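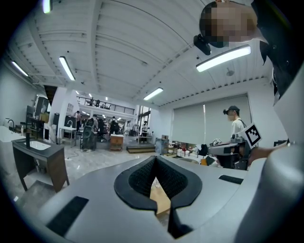 Sadia Minhas: Got your ticket, thanks. Before I send anything out, which firmware is on the left gripper and does the dropout happen with the right one switched off? Also need the recorder log, the whole folder please, not just the last file.

Re: Avus two-hand kit, left unit loses pose mid take
Status: open, waiting on customer
Kit: Avus pair, marker cubes, Gusau recorder
Site: Brernenport

Answers in order.

Firmware – same on both, updated in July, nothing touched since. Right one off: still drops. Left one off: right runs clean all morning.

Log folder uploaded. 108 takes in it, look at the last 20, those are the bad ones. Earlier ones are a mix of old and new calibration so ignore.

What we see: pose good at start, then left jumps sideways and the recorder flags it yellow. Sometimes comes back by itself. Sometimes have to stop the take and start agian. Jaw opening value stays fine the whole time, it's only position.

Tried so far:
- swapped cables left to right. No change
- swapped cubes left to right. Fault stayed with the left gripper, so not the cube print
- wiped lens, both units
- dropped exposure to 400. Slightly better? wouldn't swear to it
- rebooted recorder, deleted the calibration, did it over
- blinds down, blinds up, same

Not tried: the spare mount plate. Didn't want to undo the screws while it's under warranty, tell me if that's ok.

Second thing, may be related. Buffer warning at 3,000 frames, every time, on left only. The quick start says ignore it if the take saves. Takes do save. Still annoying as there's a beep and people stop what they're doing.

Thursday, December 5, 2024
Ran the test you asked for. Both grippers up to the table edge, one open, one closed, feet still, cubes turned out. Then swap. Did it standing so the cables had slack.

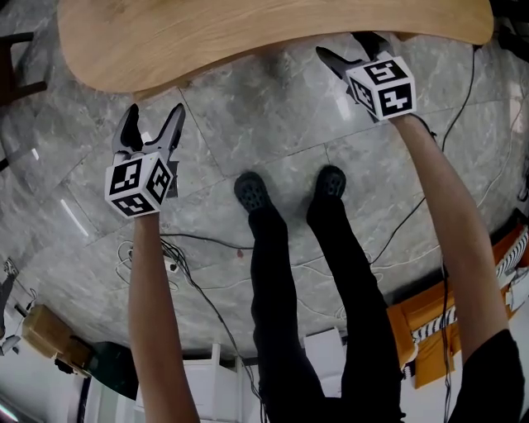
Pálfi support wrote back that the open and closed test should be held for a full minute each way, and that the left log shows the clock slipping before the position goes, so they now suspect the sync board and not the tracking at all. They asked for one more run with recorder sync set to Manual.

OK. Done, manual sync, full minute each. Results:
left open – no drop
left closed – no drop
swapped, left open – one yellow flag near the end, recovered
swapped, left closed – no drop

So way better than before. Buffer beep still there on manual but it comes later in the take.

Questions back to you:
1. Is manual sync safe to leave on for normal recording or does it drift over a long day?
2. If it's the board, do you swap the board or the whole left unit? We would rather have the whole unit, recalibrating after a board swap cost us a day last time.
3. Do the bad takes need to be thrown out or can the time stamps be fixed afterwords?

Need an answer on 1 first, we're recording again in the morning. Leaving it on manual til I hear otherwise.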